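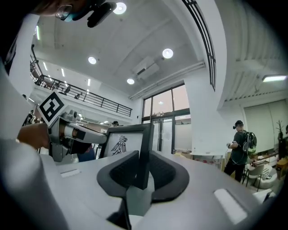
Notas para la charla: la pinza que decía estar cerrada

Ismail Tawfik – sesión de la tarde, 24 de octubre de 2024

Diapositiva 1. Presentación
Saludar, dar el nombre y pasar rápido. Trabajo en el grupo de manipulación de Benmoussa. Llevo la parte de recogida de demostraciones con pinzas de mano, las que se usan para grabar a personas haciendo tareas que luego aprende el brazo.
Avisar de que la charla trata de un fallo y de que no traigo resultados de aprendizaje. Quien los quiera, que me busque en la pausa.

Diapositiva 2. La campaña
Proyecto Himen. Tarea: coger objetos domésticos ligeros, moverlos y dejarlos en otro sitio. Marcos, tazas, cajas pequeñas.
Varias personas grabando a la vez en la misma sala. Cada una con su pinza, su marcador y su visor.
Grabamos 223 episodios en mayo antes de darnos cuenta del problema. Dejar el número en pantalla un momento.

Diapositiva 3. Qué pasó
El brazo ejecutaba bien la aproximación y se paraba encima del objeto con los dedos entreabiertos. Creía que ya lo tenía. En una prueba levantó un marco por una esquina, lo soltó a media altura y el cristal se rompió contra el suelo. No hubo heridos. Había una persona a menos de un metro, dentro de la zona marcada, y no debía estar allí.
Poner el vídeo sin sonido. Dura 12 segundos. Si no arranca, contarlo y seguir.

Diapositiva 4. Primeras hipótesis, las malas
Pensamos en la calibración de la cámara. Se repitió entera y el fallo seguía igual.
Pensamos en la luz. Bajamos las persianas, cambiamos la hora de grabación y tampoco.
Perdimos unos 10 días con esto. Decirlo tal cual.

Diapositiva 5. La causa
El sensor de apertura toma el cero al encender. Si el operador enciende la pinza con el gatillo un poco apretado, el cero queda desplazado y todas las aperturas de esa sesión salen con el mismo error. El programa de grabación, Ploltow, aceptaba ese cero sin compararlo con nada.
Estaban afectadas 3 pinzas. Las demás se encendían sobre el soporte, con el gatillo libre, y por eso sus datos salían bien.
Insistir: dentro de cada sesión los datos eran coherentes. Las gráficas no tenían saltos ni huecos. El error solo se veía al poner dos sesiones una al lado de la otra.

Diapositiva 6. La parte de seguridad
El fallo de datos explica que se cayera el marco. No explica que hubiera alguien tan cerca.
La parada de emergencia estaba al otro lado de la mesa. El operador tardó en llegar porque llevaba el visor puesto y tuvo que rodear una silla. Ahora hay un pulsador en cada extremo y el brazo no arranca si no se han probado los dos.
Nadie con visor entra en la zona del brazo. Se lo quita antes, aunque sea para un minuto.
Los objetos con cristal se han cambiado por otros con lámina de plástico.

Diapositiva 7. Qué hacemos ahora
Encendido siempre en el soporte. Después, abrir del todo, cerrar del todo, y Ploltow compara los dos valores con los de fábrica. Si no cuadran, no deja grabar.
Una toma de control al empezar y otra al acabar, con el mismo bloque de espuma.
El número de pinza se guarda en cada episodio. Antes solo se guardaba el del operador, y reconstruir quién había usado cuál llevó más tiempo que arreglar el código.

Diapositiva 8. Qué hicimos con los datos
Corregimos las sesiones en las que había al menos un cierre completo sin objeto. El resto se descartó.
Si preguntan por qué no se estimó el cero a partir de la imagen: se intentó, y el error que quedaba era demasiado grande para objetos finos.

Turno de preguntas
Preguntas probables: precio del soporte (no tengo la cifra, remitir al correo), si se publicará la comprobación de Ploltow (sí, falta limpiar el código), si el fabricante lo sabe (se le envió el informe y ha contestado).
Dejar puesta la diapositiva 7 mientras preguntan.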